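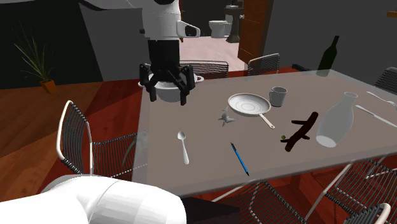 Horkeck Presidential Succession Wall Chart, Third Printing

Item no. 1234
Made by Wumis
Ships rolled, in a tube, with a paper label you will tear

Every first lady, vice president, son-in-law and ambitious cousin, on one sheet. The Horkeck chart starts with George Washington, who had no biological children and so takes up very little room, and works its way down through two Adamses, two Harrisons, two Roosevelts and two Bushes, at which point the lines start crossing and you will want your reading glasses.

Presidents are in bold. Vice presidents are in italics, which seems about right for the job. Grover Cleveland gets two boxes for his two separate terms and a dotted line between them, and we have had more mail about that dotted line than about anything else we sell.

What changed in this printing

John Tyler's fifteen children now all fit inside the border. The second printing ran out of margin at twelve. If you own that one, the other three are on a slip in the tube, or were.

William Henry Harrison and Benjamin Harrison are joined by a grandfather line, in green. It used to be brown, and so did the Roosevelt cousins, and people drew conclusions.

The index on the back has grown to 822 names. It is alphabetical by surname, so bring patience for the Johnsons.

Details

Width: 18 inches
Paper: matte, heavy enough to hang with four pins
Print run: 900
Frame: no
Last corrected: 3/5/21

Schools ordering for several classrooms should write to Sille Ketilsson at the Radwan warehouse. She will ask whether you want the quiz sheet. It's free, and question nine is harder than it looks.

Customer comments
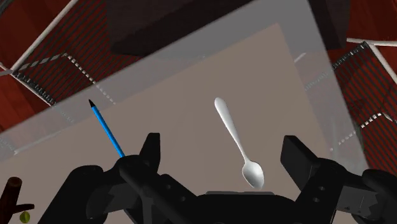 Doaa Chraibi: Bought it in February to settle an argument over whether Theodore and Franklin were uncle and nephew. They were fifth cousins, and Eleanor was Theodore's niece, so both of us were wrong and the chart cost me dinner. The green lines are easy to follow. The print under Tyler is tiny.

Reply from Wumis: Tyler is as large as we can make him.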